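Setting up the Skistel two-arm tabletop kit, from flat boxes to first demo

I put off writing this one up for a while because I wanted to build the Skistel twice before I said anything. The first time I went by the booklet in the box. The second time I did it my own way, and the second time was a lot more fun (and I had fewer screws left over!). So what follows is mostly my order of doing things, with notes on where the booklet and I part company.

If you haven't run across it, the Skistel is a bench kit with two arms, a frame, a dark tabletop and a set of black drapes. You teach it by guiding the arms through a job over and over, saving each run, and then letting the software learn from the pile. Mine came through Grurkport, who sell it as a bundle with their setup call thrown in. I paid full price like anyone else.

What you need before you open anything

A solid table, first of all. Mine was a folding one and I regretted it within the hour, as every quick arm move set the whole thing wobbling and I ended up swapping it for an old workbench. You'll also want a second pair of hands for the frame, a set of hex keys better than the ones supplied, a level, a tape measure, and some double-sided tape. Leave 35 inches of clear floor on at least one side so you can get in behind the drapes.

Give yourself a whole day. Grurkport's page says an afternoon, and Murali Nambiar, who took my setup call, did laugh a little when I read that back to him.

Step 1: Build the frame, but loosely

Lay all the rails out on the floor and put the brackets on finger-tight. The booklet has you tighten each corner as you go. Don't! I did it that way the first time and the last corner missed by the width of my thumb, so everything had to come undone again. Get the whole box standing, check it with the level, and only then go around with the hex key, one corner and then the one opposite.

The bracing wires go on last. They cross over each other in a big X and they're what stops the frame from leaning. Snug is fine. If you crank them hard you can pull the frame out of square, and you won't notice until calibration starts throwing errors at you.

Step 2: Mount the arms

One arm per side, facing in. Each one has a base plate with slots in it, and the slots give you more play than you'd think. Measure from the front rail to each base and get the two numbers to match. My left one was off by a hair on the first build and the arms never quite met where the software thought they should.

Route the cables now, while you can still see what you're doing. Leave a generous loop at the shoulder. Then turn on the power and check the lights on the bases against the chart in the back of the booklet before you go any further, since a loose plug is so much easier to fix without fabric in your face.

Step 3: Hang the drapes

This is the part I thought was silly and now wouldn't skip. I ran the kit for a week with no fabric at all, right by a window, and the arms did fine at breakfast and got worse all through the day as the sun moved across the room. With the black cloth up, four in the afternoon looks the same as nine in the morning. Clip the back first, then the sides, and leave the front for last.

Pull it tight behind the arms. A fold that sags into reach will get grabbed sooner or later.

Step 4: Calibrate

Start the calibration from the Piso app (that's the software side, and it's a separate download). Each arm goes through its range and then the two of them come together over the middle of the table. Keep your hands out and let it finish. If it fails, run it once more before touching anything. If it fails twice, go back and measure your base plates.

Step 5: Set out a first job

Pick small things you don't mind losing. I keep a tub of odds and ends for this, blocks and plastic bits and scraps of card, and I like a mix of shapes and colors so that the arms don't get used to only one kind of grip. Put a plain white sheet of paper down flat on the table too. It gives you a clear target area, and you can line it up in the same spot each time. 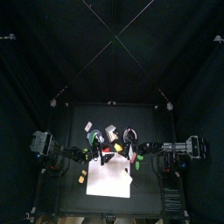

Keep the pieces close enough together that both grippers can get to most of them, then shuffle them between runs. I got lazy about shuffling on my first batch and ended up with a robot that was wonderful at one exact layout and hopeless if you nudged a block.

Clear plastic is harder than solid colors, by the way. I'd add it from the start all the same, just a piece or two, so you find out early how your setup copes. Thin card is the other troublemaker. The fingers want to push it along the table, so it helps to come in at the edge and go slow.

Step 6: Record your runs

Hold the guide handles, press the foot pedal, do the job, press again. That's one run. Grurkport suggests 500 for a simple sorting job. I stopped at 160 to see what I'd get, and it was good enough to show friends but not good enough to walk away from. After the full set it was much steadier.

Take breaks. My runs from late Wednesday evening were sloppy and I threw most of them out. Corina Gasser, a friend who came over to help with the frame and stayed to play with the arms, was smoother than me from the very first try, so half of my good runs are hers.

Oh, and label your batches as you go. The app names everything with a number, and staring at a folder called 3209 trying to remember whether that was before or after you moved the paper is no way to spend a Sunday.

What I'd change, and whether I'd buy it again

The hex keys are bad, the booklet is in the wrong order, and the drape clips are a bit weak (I swapped mine for binder clips). I'd also love a quieter fan. On the plus side, the arms themselves feel great to guide, the setup call was worth every minute, and the frame hasn't shifted at all now that it's on a proper bench.

I looked at the El Ouafi kit as well before ordering. It packs down smaller, but it only comes with a single arm, and I really wanted two hands for jobs like holding a sheet still with one and picking with the other. So yes, I'd get the Skistel again. Next time I'm trying envelopes, and I'll post the settings once I have some that work.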